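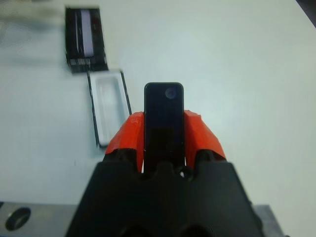 Black rectangular object with rounded top corners, held upright

Home > Support > Tickets > My account
Last updated: May

Kamavis app won't sync my seed list

Hello, and thank you for reading such a long message! I keep my garden records in Kamavis, and ever since I moved from my old Besnard phone, the list stops at 93 percent and just sits there. I have close to a lifetime of notes in it, mostly beans, and I'd hate to retype them.

Tried so far: signed out and back in, restarted the phone 2 times, and left it plugged in overnight on the Plornlow wifi.
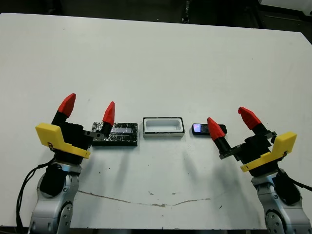
Three small objects in a row on the white tabletop

Reply from support: Thank you for such a clear note, and the beans sound lovely. Lists over 2,000 entries can stall when a photo is attached to a blank one. Please open Flondora, our backup tool, choose Repair, and give it 5 minutes. 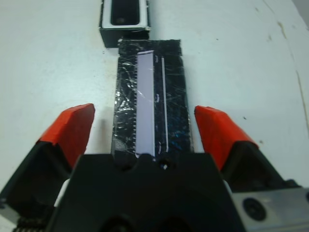
Well, I ran Repair after supper and the whole list came through, even the old tomato notes. One variety shows up twice, but I can delete that myself. Please go ahead and close the ticket, with my thanks.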